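Horse won't pick up the right lead, only at shows

Asked in Riding & Training, February 2026

My gelding Irier picks up his right lead at home nearly every time. At shows he treats it as a rumor. We did two classes at Osbridge in December and got the left lead in both directions, which at least was consistent. Vet has been over him, saddle was checked, teeth done. I'm an adult amateur with 80 percent of a sense of humor left. Is this him or me?

3 answers

Answer 1 (729 helpful votes)

It's you. Sorry. It was me too, for two seasons. At a show you hold your breath, tip forward and look down at the inside shoulder to see which leg is coming, and that drops your weight right on the leg he needs to lift. Sit up, look across the ring, ask in the corner. If you miss it, come back to trot, rebalance, and ask again. Kicking harder just gets you a faster wrong lead.

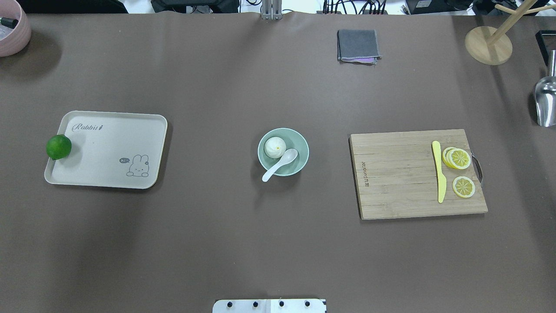 Bunny tray and a lime on the table.

Also haul him somewhere new without entering anything. Walk, trot, three good departs, go home. Boring and cheap, by horse standards.

Answer 2

Lunge him first. My mare Tôn needed 100 circles before she'd canter like a civilized animal. Then she was too tired to canter at all, so maybe fewer than that.

Answer 3

have you tried the Wernovari bit, fixed mine

Reply from asker: He goes in a plain snaffle and he's staying in it. Trying the field trip idea. I do look down, my trainer has video.

Viewed 3,034 times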